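Storing onions and potatoes over winter – crates or baskets?

gravelroad
Posted in October
We pulled more onions than usual this year and I need to put them somewhere until spring. In the past I hung them in mesh bags from the basement joists. The bottom ones always go soft first. My wife wants the bags gone because they drop skins all over the freezer. What is everybody using? Basement runs cool, one small window, concrete floor.

tansy_h
Wood crates, slatted, two layers deep at most. I have 11 of them from an orchard that closed. Brush the dirt off, don't wash anything, and let the necks dry all the way before you put them up. If the neck still bends, eat that one first.

Oretti
Plastic baskets with holes in the sides. Wood is fine until something rots in it, then you never get the smell out. Plastic you hose off in the yard.

945ridge
Disagree on plastic. I tried plastic totes and lost half my potatoes to mold by January. Plastic sweats.

Oretti
Totes have solid walls. I said baskets with holes. You can't compare the two.

945ridge
The bottom is still plastic and the potatoes still sit on it. I put newspaper down and it was damp when I changed it.

Bok-nam Ham
I use both and it depends on the crop. Potatoes go in wood with a burlap sack over the top to keep the light out. Onions go in plastic, the kind with tall slots in the side. Light doesn't bother onions much but they need the air. Keep them apart too. When I had them on the same shelf the potatoes sprouted early.
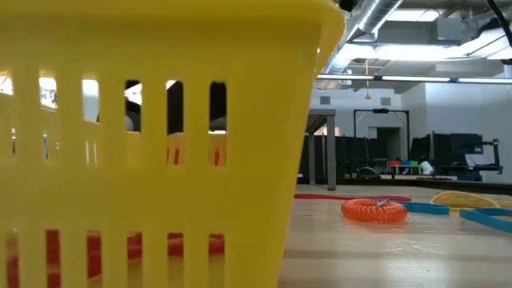 Yellow basket, side view. Two rows of slots.

Mine hold 20 pounds of onions without the sides bowing. I wouldn't go heavier than that, mostly for my back. They sit on 2 boards so the floor isn't touching the bottom.

gravelroad
That looks like a decent amount of airflow. Do small onions fall through? A lot of mine are golf ball size.

Bok-nam Ham
The very small ones can. I sort those out and keep them in the kitchen, they don't last as long anyway.

tansy_h
Boards under the basket is good advice no matter what you use. Same with the wall – leave a hand's width behind it.

945ridge
OK, onions in slotted plastic I can believe. I still wouldn't do potatoes that way.

Oretti
I do potatoes that way every year and they keep until April. Might be your basement. Do you have a fan down there?

945ridge
No fan. Dirt floor on one side.

Oretti
Well there's your damp.

945ridge
My grandparents kept potatoes on that floor in bushel baskets for years. Floor didn't change, the container did.

gravelroad
I'm going to try slotted baskets for the onions and build a couple of crates for the potatoes. Does anybody check theirs on a schedule or just when you go down to get some?

tansy_h
Every couple of weeks. Use your nose first. If you smell it, dig until you find it.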